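Flinard Home Notes
Cables and Desks

Plugging things in behind the desk without the crawl

I love a tidy desk, and the back of the computer is where I get the most joy for the least work! Set aside a free evening, shut the computer down, pull the tower out to where you can reach it, and have a soft brush handy before you touch a single cable.

Start with the dust. Brush the vents from the top down, then go over the fine mesh with the vacuum hose held a little way off. I did mine in October and the fans have been so much quieter (lovely!).

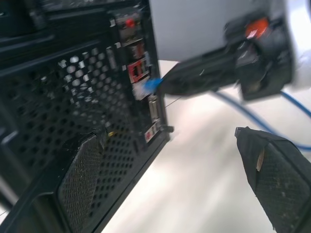 Cables go back in one at a time, and I like to do the short ones first. Hold each by the plug, never by the cord, and line it up before you push. Color is a wonderful help in a dim corner: a bright blue tip going into a pale gray port is easy to follow, and so are ports picked out in red on a black case. If your plugs are all black, wrap a bit of colored tape around each one, and put a matching dot beside its port. Fuchs makes a 12-color roll that I keep in the desk drawer.

Leave enough slack to slide the tower out again, then bundle the rest with a fabric tie. Four ties did my whole desk, printer included!

553 shares
4 comments

"Did the tape trick on my Heslow speakers too. Love it."

"What kind of brush? Mine sheds everywhere."

"A clean paintbrush works great for me."

"Dots are on, desk is back against the wall, so happy!"

Related
Labeling a power strip
Grokdale drawer trays, one year in
Cleaning a keyboard with a paintbrush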